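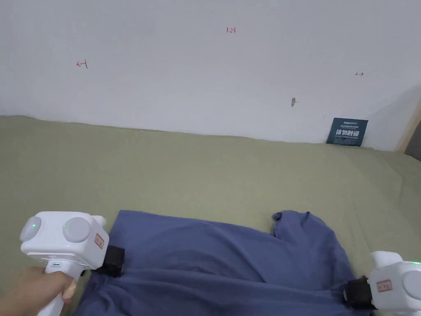 Teaching a robot to fold a T-shirt has for years involved finding a patient person, sitting them at a set of expensive controls and asking them to fold a T-shirt as though wearing oven gloves in another room. The team behind Prulance, a household robotics project run from the Titier laboratory, has dropped the controls and kept the patient person. Its demonstrators hold the grippers themselves, one in each hand, and get on with it. A blue T-shirt is laid out with its hem at the far side, the black jaws take hold of the near edge left and right, and the cloth between them bunches up exactly as it would for anyone else. Every tug is recorded, and a pair of robot arms wearing the same jaws is later expected to have learned something.

Hand-held grippers are no longer a novelty, and the Titier group makes no claim to have thought of them first. Its new report, released on Tuesday, December 13, 2022, is about what to do with the recordings afterwards, and its main finding will comfort anybody who has ever had a second go at a fitted sheet. The robot did better when it was shown people getting it wrong.

The usual habit is to throw the bad attempts away. If a corner slips or a sleeve ends up underneath, the take is scrapped and the demonstrator starts again, so the machine grows up believing that laundry always behaves. Then a sleeve slips during a real trial, and the robot carries on folding the place where the sleeve used to be.

"It was very confident," said Despina Spanos, who led the study. "It would finish the fold beautifully, and the shirt would be somewhere else."

Her team collected 2,000 demonstrations with the hand-held tools, beginning in September, and split them down the middle. One set of 1,000 held only clean folds. The other 1,000 included slips, missed grasps and the recoveries that followed, on the condition that the shirt ended up folded and the demonstrator did not simply lift it up and start again from nothing. The same learning method was run on each set, with the same number of training steps, and the two resulting programs were tried on the same arms with the same pile of shirts.

Each program was given 100 attempts. The one raised on perfect laundry managed fewer than half as many good folds as the other, which got 56. The report calls this a substantial improvement. A parent paying pocket money might call it a bit over half the shirts, and Spanos does not argue the point. A "good fold" was judged against a paper template, and the template was forgiving.

Most of the gain came late in the fold. Both programs could find an edge and pinch it. Where they parted company was in the moments after a jaw had closed on too little cloth, or on two layers when it wanted one. The program trained on mistakes tended to open up, back off a short way and try again nearer the seam. The other tended to press on, and in a few trials it dragged the whole shirt towards itself in what one of the report's captions describes, with some restraint, as "unintended transport". 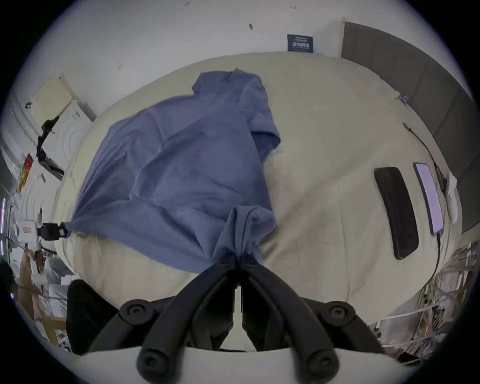
There is also the matter of where the folding was done. The group deliberately moved demonstrations out of the laboratory and into ordinary furnished rooms, on the grounds that laundry is rarely folded on a bare white table under even lighting. The tools travel well enough for that. Setting up in a new room takes about 20 minutes, most of it spent looking for a socket, and recordings can start as soon as both grippers have been checked against each other.

Soft surfaces brought their own trouble. A jaw that comes down slightly too hard on a table stops at the table. On bedding it sinks in and comes back up with a shirt and a pinch of sheet, and the two are then folded together with great care. The recordings contain a fair number of these, and the demonstrators' way of dealing with them — a small shake before lifting — was picked up by the robot without anybody labelling it. It now shakes shirts on tables as well, where there is no need to. The team has decided to leave this alone for the time being.

Ifigeneia Sarantis, who works on garment handling at Tirkumis and had no part in the study, said the result matched her own suspicions but that she would want to see it on something other than T-shirts. "A T-shirt is a generous object," she said. "It has a front, a back and two sleeves, and it forgives you. I would like them to try a dressing gown." She also asked whether the gain came from the mistakes themselves or only from the greater variety of movements in that half of the data. The report admits that it cannot separate the two. A follow-up is planned in which clean folds will be made deliberately varied, with odd starting positions and awkward grips, to see whether that does the same job.

Speed was left out of the headline results, and a reader who goes looking for it will find it in an appendix. The better program is the slower of the two, chiefly on account of all the second goes.

The group intends to share the recordings, slips included, once the files have been checked for anything private that may have been caught in the rooms. Margaritis, the software used to sort the takes, will be released with them. It has a button marked "bad" left over from the early weeks of the project, when such takes were deleted. The button still works, so users are advised to keep a copy.

News > Science and Technology > Robots at Home

Contact the newsdesk | © 2022 All rights reserved | Back to top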